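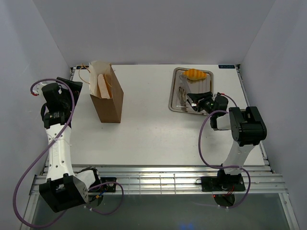
Itside
Builder, wirer, sweeper-upper at the Kimaro shared workshop
Posted Feb 7, 2024

Two-arm table build, gallery page

Quick page, finally. People keep asking to see the Vulau build (that's the name of the whole thing, arms plus table plus box) and I keep saying soon. So, one picture for now and a pile of notes under it. More pictures when I get a free evening.

Bakery job. Right arm over the forks on the steel tray, left arm up by the paper bag. Croissant at the back of the tray. White table, grey walls, purple cable all over the place as usual.

Started it in August at home, on the kitchen counter, one arm only. Moved to Kimaro when the second arm got going and there was no counter left. Same bench slot ever since, second from the door, come say hi.

Notes, in no order

Rails. Silver aluminum extrusion across the front, several bars side by side, both arms sit on it. Best decision of the build. Before that I had the bases clamped to a board and every fast move walked them a little. Now I loosen, slide, tighten, done. Cut the bars myself on the shop chop saw, 63 cm each, and yes I cut one short and had to buy another.

Links. White, long, the row of little holes down the side is for tying cable to. I do not tie the cable nearly enough. On the list.

Cable. Purple becuase that was the roll on the shelf. Grew to like it, easy to spot against the white. The loops are big on purpose, first version was snug and the left gripper pulled its own plug out reaching for the far corner. Gave it more slack, then more again. Now it hangs out to the side in a big arc and hasnt snagged in weeks. Ugly but fine.

Wiring at the right base. Red and dark, bundled, trailing out underneath. Needs a proper strain relief. I have the part. It is in a drawer. I know which drawer.

Little board by the left base. Stuck on the rail next to the motor so I can get at it without crawling. Used to live under the table, terrible idea, every reset meant a flashlight.

Grippers. Black jaws, servo housings stacked up behind. Third version of the jaw. First was too wide for forks, second was ok on forks and hopeless on anything soft. Third one is a compromise and I'm done printing jaws until summer. Servos are the Stikurix ones, 28 bucks each when I got them, cheaper if you buy a full set which of course I did not.

Walls. Pale grey, left, back and right. Plain as I could get. Had posters on the old ones and the camera tracking went nuts over a band logo. Repainted, problem gone.

Table top. White, wipes down easy. Wipe it before every run, crumbs throw the tracking off too.

What it does so far

Forks off the tray: pretty good. 17 clean picks in a row is the record. Then it grabbed two at once and flung one.

Flat stuff, knives and the like: bad. Lies too close to the metal, jaw scrapes, arm complains. Trying a slower approach angle this month.

Pastry: depends on the pastry. Croissants ok if they're a day old. Fresh ones crush. Sliced bread flops.

Bag: the hard one. Left arm is supposed to steady it while the right arm loads. It can find the bag. Holding it without folding it up is another story. A kraft bag with the top turned back stays open much better than one straight out of the pack, so fold your tops if you try this. Twisted handles get in the way, havent decided if I cut them off.

Both arms together: slow. I run them at reduced speed whenever they share the middle of the table. They met once. New elbow cover, lost a saturday-type afternoon to it.

Costs, since it's the second thing everyone asks

Over 600 dollars in and I stopped adding it up there. Servos are the biggest chunk by far. Extrusion was less than I thought, cable was free, paint was left over. Screws somehow keep costing me money every single week.

To do

Strain relief, see above
Tie down the purple stuff along the links
Slower approach for knives
Label both bases, I keep plugging left into right
Second tray, smaller, so the forks and the food aren't sharing
Write up the calibration steps properly insted of the sticky notes

Files for the jaw and the joint covers go up once I clean them up, the names are a mess right now (jaw_final, jaw_final2, jaw_REAL). If you need them sooner just ask at the bench, I'll put them on a stick for you.

Comments are open, I check them when something is printing.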